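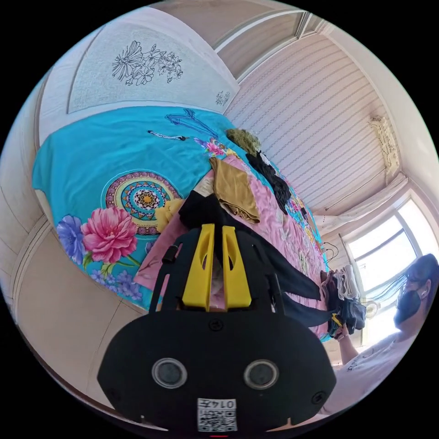 Replaying real traffic in your tests
Speaker notes, Margus Sepp, Berport network developers' meetup, February
40 minutes including questions. Water on the left. Check the terminal font before people sit down.

Slide 1, title
Hello, thank you for coming out on a cold evening. I work at Dilteck, on the team that looks after our DHCP and DNS servers, and for the past year I've spent a lot of my spare time on Grornlow, which is an open source tool for recording network traffic and playing it back at a server you're testing. I love this thing and I'm going to try not to talk too fast about it.
Ask: who here has tests for their network code? Who trusts them?

Slide 2, the bug
Start with the story. We run Kütt, the small open source DHCP server, in our branch offices. We upgraded it, all tests green, and one model of desk phone stopped getting an address. The phone sent its options in an order our tests never used, and with padding in the middle. Perfectly legal! Our hand-written packets were far too polite.
The fix was one line. Finding it took me two days and a very patient colleague on the other end of a cable.

Slide 3, what we had before
Our old test suite, written by hand, same four people's idea of what a client looks like. Show the listing, don't read it out.
Say clearly that hand-written tests are still good, we kept all of ours.

Slide 4, recording
Grornlow listens on a mirror port and writes sessions, one per client. Our first proper recording ran over a lunch hour and gave us 2227 sessions. Many were near copies of each other, so after the duplicates were folded together we had 883.
Go slowly on how folding works: it compares the shape of the conversation and ignores addresses, transaction numbers and timestamps. Point at the two columns. Someone always asks whether you can lose an interesting case this way. Yes you can, so keep the raw file somewhere safe until you're happy.

Slide 5, scrubbing
Please, please don't skip this bit. Recorded traffic has hostnames in it, and hostnames have people's names in them. Scrubbing is on by default and swaps each name for another of the same length, so the packet sizes stay true. Run it before the file leaves the machine. Vendor options are left alone unless you list them in the config, and that caught me out, so check yours.

Slide 6, demo
Three terminals: Kütt on the left, Grornlow on the right, log at the bottom.
Start the old version, replay, everything passes (big cheer from me). Swap to the broken version, replay again, watch the phone session go red. Then show the diff view, which is my favourite part of the whole project.
If the network in the room is bad it doesn't matter, everything runs on loopback.
If the demo falls over, go to the recorded output in the backup folder and carry on.

Slide 7, timing
Replay at full speed or at the original pace. Full speed found a race in lease renewal that we'd never seen in the office. Original pace finds timeouts. We run the first on every merge and the second overnight.
Mention the session limit, 2000 per run at the moment. There's an open issue about raising it and I'd be delighted if somebody picked it up.

Slide 8, pause for questions
Take two or three, drink some water.

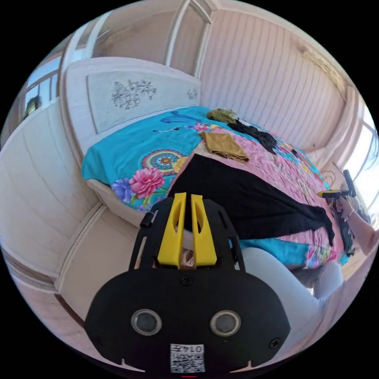
Slide 8: turquoise bedspread with large printed flowers

Slide 9, getting started
Install, record ten minutes, scrub, replay. Begin with one server you know well. Put the scrubbed file in the same repository as the tests so that people can see when it changes.
The docs are decent on recording and thin on everything after it. Documentation patches get reviewed quickly, usually by me, and I'm very nice about them.

Slide 10, what's next
IPv6 support is half done and the branch builds. DNS over TLS is harder, we need the keys from the test server and haven't agreed how to pass them in. Two designs on the mailing list, both worth reading, come and argue with us.

Slide 11, links and thanks
Leave this one up during questions. Thank the Kütt maintainers, who took our phone patch and asked for the recording as well. Stickers by the door.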